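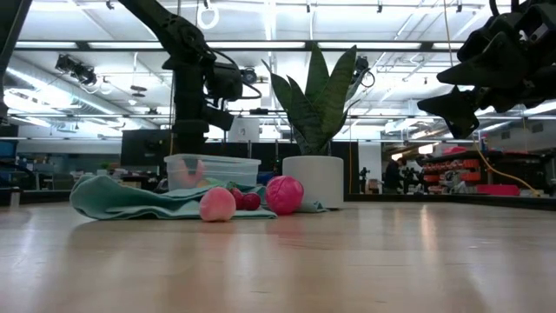
The Trouble with Eighty Per Cent

Mar 31, 2020

There is a number that turns up in almost every paper on robot manipulation, and it is 80 per cent. The task changes, the arm changes, the name of the method changes every fortnight, and still the success rate settles there, like a cat that has found the warm shelf. It is high enough to publish and low enough to leave room for a sequel.

I have reached that number myself, more than once, and I was very pleased with it each time. So what follows should be read as the grumbling of a repeat offender.

The method I have in mind is imitation learning, where a person steers the arms through a job many times over and a network is trained to copy what the person did. For putting fruit into boxes it works rather well. Our own version, which we call Arnelo for reasons lost to a long lunch, learned from 200 demonstrations of somebody moving soft toy produce in and out of a plastic container. The person doing the demonstrations was mostly Llinos Jarman, who is more patient than I am and whose demonstrations are, as a result, far better than mine.

That last point deserves more attention than it gets. When we trained on Llinos's recordings alone, the arms moved slowly, paused before each grasp and generally got hold of the thing. When we trained on mine, they lunged. They had picked up my habit of coming in slightly too low and correcting at the last moment, and they did it with great conviction, including when no correction was called for. Mixing the two gave us arms that lunged and then paused. I have met people like that.

None of this shows in the number. A paper will tell you how many demonstrations were used and seldom who gave them, as though they had been drawn from a well. I would like to see the demonstrators described with the care we now spend on the learning rate. How long had they practised? Were they tired? Did they do all the easy ones first and leave the awkward ones until Friday?

Then there is the matter of what counts as success. Ramden, the older method we compare ourselves with, was scored by whether the object ended up in the container. Ours was scored the same way, for fairness. By that rule a berry laid gently in the box and a berry flung in from a height are worth exactly one point each. I watched the second kind often enough to feel that I ought to be awarding halves.

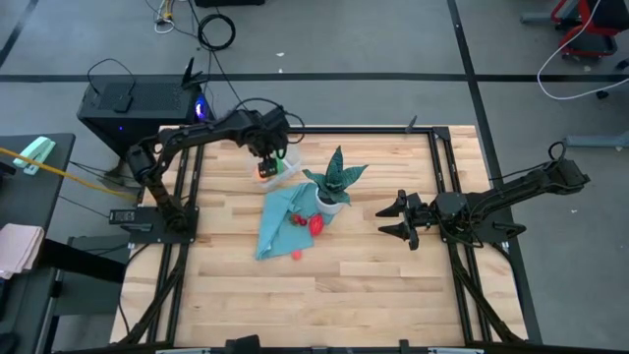 Would more demonstrations fix it?

Up to a point. Going from 10 to 200 made an enormous difference, and going from 200 to over 2000 made a small one, most of it on objects placed where we had already placed plenty of objects. Variety in the layouts helped us more than sheer quantity did.

That answer disappoints people, and I understand why. Collecting more of the same is pleasant work. You can plan it, you can put it on a chart, and the chart goes up. Deciding which situations are missing means sitting down and looking at failures one by one, and a failure is a dull thing to look at after lunch. The Mishra split, our set of deliberately unkind layouts, came out of a week spent doing that. Arnelo's score on it was low enough that we discussed, briefly and shamefully, whether it needed to go in the main table.

It went in the main table. A reviewer called it "a weakness of the approach", which was fair, and asked whether we might remove it, which was less so. We kept it.

My proposal is a modest one. Print the number, by all means, but put beside it the full list of failures, with a line on each: missed the grasp, knocked the neighbour, let go early, did nothing at all for a minute. We did this for Fonda, the follow-up project, and the list runs to three pages. It has been more use to us than any graph, and students read it, possibly because it is funnier.

We hope to release it in April along with the recordings, mine included, clearly labelled so that others can leave them out.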